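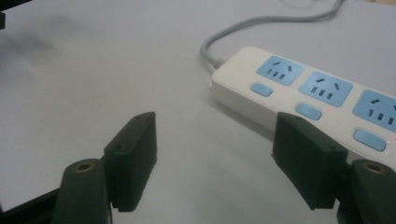
I lost most of a working day to a power strip, so let me save you yours. The short version is that I used the same strip for two jobs: it was the thing I was practicing on with the gripper, and it was also the thing keeping my logger alive. You can probably guess the rest. If your strip is like mine, with a light blue switch for each socket and a little red light next to every one, those switches sit right along the front edge, exactly where a gripper finger wants to go when you come in low. One bump and a socket goes off. Mine went off on try number 80 and I kept cheerfully working until try 155 before I looked up and saw the logger was dark.

By Pallavi Uniyal
7 min read

Yes, seventy-five tries, recorded by nothing. I said a few words and made tea.

What I do at the bench, if you're new to this page, is teach my Eleck arm to tidy up after me. It learns from a pair of hand-held grippers that I work myself: I pick the thing up, the gripper keeps track of what my hands did, and later the arm has a go. It's slow and fiddly and I love it. But nearly everything I've gotten wrong so far has been plain old workshop carelessness, and very little of it has been robot trouble, so these tips should be some use even if the fanciest machine you own is a label maker.

Split the power before anything else

Go find out what your power strip is feeding. I mean follow each cord with your fingers from the plug to the far end. I did this after the logger mess and found that the Rumenis (that's the logger), my desk lamp and the charger were all on one strip, and that strip was on the table being grabbed. No wonder!

Now I have two rules. The strip we practice on is a practice strip. It gets a band of masking tape on its underside with PRACTICE on it in marker, and nothing I care about is ever plugged into it. The strip that feeds the gear is screwed to the wall behind the bench, where I can't reach it with a gripper even if I try.

If you're going to pick the practice strip up and move it around, pull its plug from the wall. I know the lights are handy for seeing whether you hit a switch. I used to leave mine on for that very reason. But I wouldn't let a kid squeeze a live strip with a pair of pliers, and a gripper is pliers with a motor when the arm has hold of it. These days I keep the live tests short, I do them by hand only, and the arm gets the strip unplugged, every time. If you truly need a light to tell you something, stick a battery one on the table.

And if a strip has a crack in it, or rattles, or has been dropped more than you'd like to admit, throw it out. Don't glue it. I glued one once. My brother-in-law still brings it up.

Give the cord somewhere to go

This was the second thing that went wrong, and it was the scarier one. A few tries after I'd gotten everything running again, I set the strip down on top of its own cord and didn't notice. Next pickup, the cord came up with the strip in a loop, the loop went over my wrist, and when I pulled back I dragged the whole business toward the edge of the table. No harm done, but my heart was going.

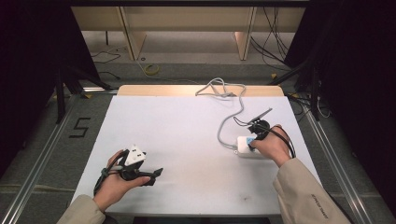 Both grippers in hand, right one over the strip, and a cord tangle at the back that should have been dealt with first.

So, cords. There are more of them than you think, and they come in two kinds: the ones on the table and the ones on you. The table ones are easy. Straighten the strip's cord before each round, lay it away from you in one lazy curve, and put a flat weight on it near the back (a bag of rice works, so does an old paint can lid with a magnet under it if your bench is steel). Leave enough slack between weight and strip that you can lift the strip as high as you need without a tug.

The ones on you are sneakier. My grippers each trail a black cable, and a cable that comes out of the back of a tool will find its way around your wrist sooner or later. I tried clips, I tried a shoelace, I tried tucking it in my sleeve, which was awful. What finally worked was a soft hook-and-loop strap just above the elbow, with the cable running up the outside of the arm. Loose enough to slip if something yanks. Don't tie yourself to anything that can pull back!

Sleeves too, while I'm at it. I like a jacket in a cold garage as much as anybody, but push those cuffs up or put a rubber band over them. A baggy cuff hides the switch you're about to hit, and around a moving arm it's just asking for trouble. When the Eleck is powered I go bare to the elbow, no ring, no bracelet.

The grip that came loose

Third fault, and this one sulked for days before I caught it. The arm began putting the strip down crooked. Then it started missing the far side of it altogether. I blamed the software. I blamed the Grukedmont controller, and reset it, and reset it again, and wrote a fairly snippy message to the help desk that I'd like to have back.

It was a screw. One finger had a screw that had backed itself out, and the pad was rocking every time it closed. You could feel it with a thumbnail. You could not see it unless you were looking for it.

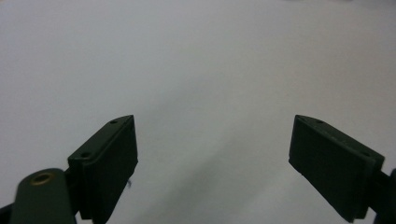 My check for this takes less time than boiling an egg, and I do it before I pick up a single thing. Open the gripper all the way over a plain pale surface with nothing between the fingers, get your eyes level with the tips, and see if one stands higher than the other. On mine the tips come out at pretty much the same height when all's well, and the light background makes any lean jump right out. Then look at the screw holes. There are two little ones in the top plate of each finger, and I put a driver to both of them, snug, never hard. Plastic will let you keep turning right up until it strips. While you're down there, look along the inner faces for fuzz. Any small dark speck or thread by the edge of a pad gets picked off with tweezers before work starts, and if it turns out to be a sliver of the pad itself, the pad's ready for a closer look.

A few more things in the same spirit:

Put a dab of nail polish across the screw head and the plastic next to it. If the line breaks, the screw moved. (Purple, in my case. It was a gift and it's not my color.)

Wipe the pads with a barely damp cloth and let them dry. Skip the oil, skip the furniture spray, and please skip the hand lotion right before a session. I had a perfectly good strip shoot out sideways like a bar of soap.

If a pad has gone shiny and won't hold smooth plastic, a couple of light passes with 80 grit will wake it up. Do both sides the same or it'll pull to one side.

Bisht, the hardware place by my bus stop, sells the small screws loose out of a drawer. I buy more than I need. They are the exact color of my floor.

What I do now when something goes wrong

I used to push on. That's my whole confession, really. The strip would slip and I'd grab it again and tell myself I'd sort it out later. Now I stop at the first odd thing, set both grippers down with the fingers open, and go through it in the same order: power, cords, screws, pads. Software is last. In August I started keeping a paper notebook next to the bench, and at the end of every page I glance over and check that the logger is awake. It's a silly low-tech habit and it has already caught a loose plug.

The stop button deserves a line as well. Mine was behind the arm. Behind it! So to stop the thing I'd have had to reach past the thing. I moved it to the front corner of the bench on my left side and I press it once at the start of each session, to be sure it still works and so my hand remembers the way. If two of you are working, you both press it.

I did redo the lost tries, by the way, over two evenings, and I went on well past them. I'm at 419 now. The arm sets the strip down straight most of the time and still gets muddled when I leave it near the corner of the table, and I haven't figured out why. If you've had that happen with yours, write and tell me what you did, and tell me which way your lamp was pointing, because I've got my suspicions about the lamp.

Last updated 2 Apr 2021

More from the bench
Masking tape labels that stay put in a cold garage
Which strap for which cord
Un-stripping a small screw hole in plastic
Moving a stop button without rewiring the whole bench
Getting marker off a white tabletop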